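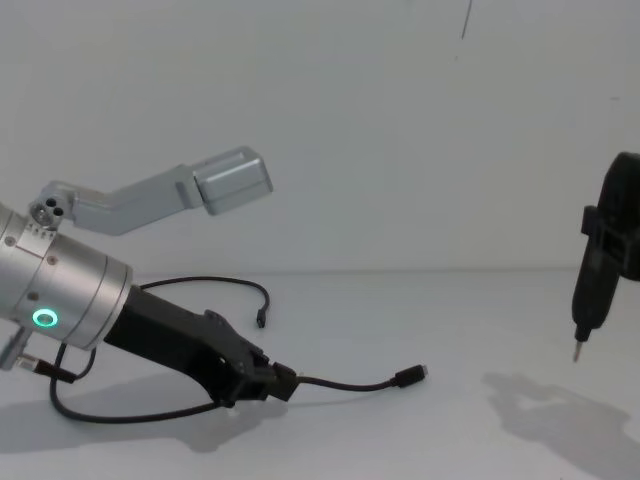 Randa Sabbagh
Cables and Small Parts Buyer, Plusness

Dondik Thin Black Cable, USB-C plug

You already own a cable. You own a whole drawer of them, and at least one fits a camera you gave away years ago. We know this because we have the same drawer, only ours is a warehouse in Pukorstead with a forklift.

The Dondik is for people who want one more and would like it to be decent. It's thin, it's black, and it has a small USB-C plug on the end. The jacket is smooth and bends easily, so you can run it behind a monitor or around a table leg without the cable having opinions. It will lie in a loose loop on a desk when you leave it alone. It will also tie itself to any other Dondik you store it with, and for that see the section on tangles below.

I've carried this one in the shop since March, when our old supplier switched to a glittery jacket and wouldn't be talked out of it. We've sold over 200. Three came back, and one of those was a phone charger from another store, returned to us with a very polite note.

What it does

It charges and it moves files. It's rated for 100 watts, enough for most laptops and far more than your earbuds have any use for. Length is 62 inches, measured plug to plug. That gets you from the outlet to the couch if your couch is in a sensible place. If it isn't, we sell a longer one, and we also sell furniture sliders.

It does not carry video. Please read that sentence again before you order two of them for your monitors. The box says so too, in letters about the size of a sesame seed, and I have asked Dondik to do something about that. 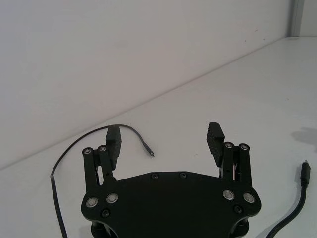
The thick bit behind the plug

Cables mostly die in the same spot, right where they meet the plug, because that's where we all yank. Dondik puts a thicker strain relief there. It's a bit stiff for the first few days and then settles down. Hold the cable by that end when you pull it out. I know you won't, and so does Dondik, so they made it thick.

The plug itself is small. It fits through most phone cases, including the chunky ones, though if your case is built to survive a fall from a roof you may want to try it in the store first. We keep a tester at the counter. It's the cable tied to the counter.

Tangles

Loop it loosely, a little wider than your hand, and use a tie. Don't wind it tight around the charger brick, and don't fold it into a sharp V and shut the drawer on it. Every pack of 4 comes with a strip of Ķēniņš fabric ties, which are good ties and will be the first thing in the box to go missing. Single cables come with a paper band. The band is fine for about an afternoon.

If you have several black cables hanging off the same desk, mark the ends. Colored tape works, and so does nail polish. We used to offer printed labels, but people asked for things like "the good one," and then there were two good ones in the same house.

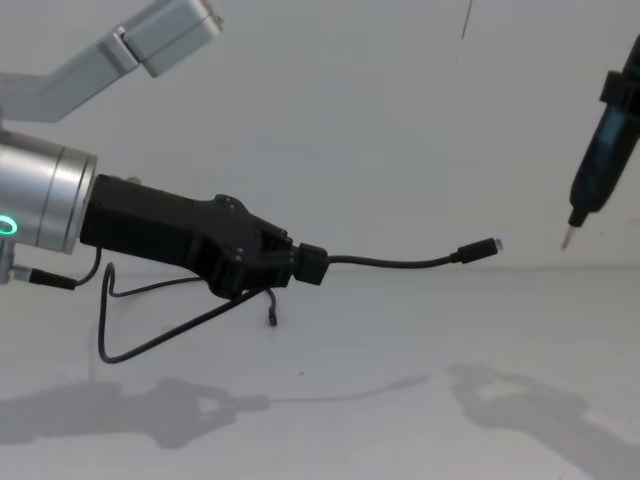 Ordering and returns

Sold as singles or in packs of 4. Black only. I've asked about gray and was told gray is being considered, in the tone people use about getting a dog.

Orders placed before noon leave Pukorstead the same day. Store pickup is at the side door, the one that looks like it's locked. Push harder.

Send it back within 62 days if it stops working, and put the order number inside the package. Chewed cables aren't covered. We can tell, and we're sorry about your rabbit.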